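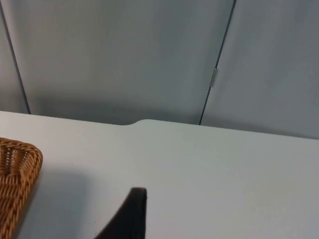 White table, grey partitions.

I gave up my desk at home in January. It was a decent desk, in the corner of the bedroom, and I had worked at it for 9 years. The trouble was that I could see the bed from it, and from the bed I could see the desk, so I never felt I was properly at work or properly finished.

I now rent a place in a shared office in Gedside, above what used to be the Pamell shoe shop. I go in on most working days and stay until 5 in the afternoon. The walk takes me past the canal and up the hill by the library, and I have come to depend on it. By the time I get there I have usually worked out what I am doing first.

I do bookkeeping for small firms, so I don't need much. A laptop, a calculator with proper keys, a pad and two pens. At home I had shelves of folders within reach and I spent a lot of time getting up to look in them. When I moved I went through the lot and scanned up to 600 sheets of paper, mostly receipts for Purnetti, the café I have looked after longest. Their receipts come to me folded very small. I don't know why they do that and I have never asked.

The hardest part was lunch. At home I ate leftovers standing at the cooker. In the first month here I bought a sandwich every day and was shocked when I added it up, given what I do for a living. Now I make soup at the weekend, freeze it in three tubs and buy something on the other days. Lentil keeps best. Leek and potato goes grainy.

Noise was less of a problem than I feared. Aqeel Tanoli, who sells flooring, is on the phone from morning to night, but he has a low voice and after a while I stopped hearing it. What I do notice is the heating, which comes on with a bang and goes off again just when the room is warm. I keep a cardigan on the back of my chair.

The rent is more than I would like. Against that, I have started finishing on time, and my evenings are longer than they were. I have been reading again - a long history of the wool trade, not very exciting, but I am past the middle. The old desk went to my sister, who keeps her sewing machine on it.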